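Sallness Two-Finger Kit Now Shipping to Small Shops and Classrooms

CESTOVBERG, November 13, 2019 — I'm Selina Moser, and I get to write the fun one this time: the Sallness gripper kit is out of pre-order and on sale today!

If you've been following along since March, you know we wanted a gripper that a person with a screwdriver and a free afternoon could bolt onto an arm they already own. The kit comes with two fingers, the wrist camera, the mounting plate and a cable that is finally long enough (thank you to everybody who wrote in about the cable).

What it costs

The full kit is $2,475. Spare fingertips are $39 a pair, and you'll want a pair — tips wear, ours certainly do. The first batch is 678 kits, packed and sent out by our friends at Grabner.

What it's good at

Small, awkward, everyday things. We do most of our testing on kitchen stuff, with bowls and cups and a cutting board crowded together, and I like it best with thin pieces you have to pinch from both sides. The wrist camera looks right down between the fingers, so you get the grip and whatever is under it in one view, even with the lights low.

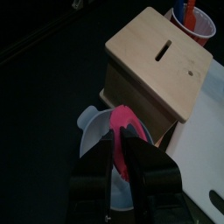
How to get one

Order through the Rekbridge store or write to me at the Sallness office. Schools can ask for the classroom price — just put "classroom" in the subject line and I'll send you the form.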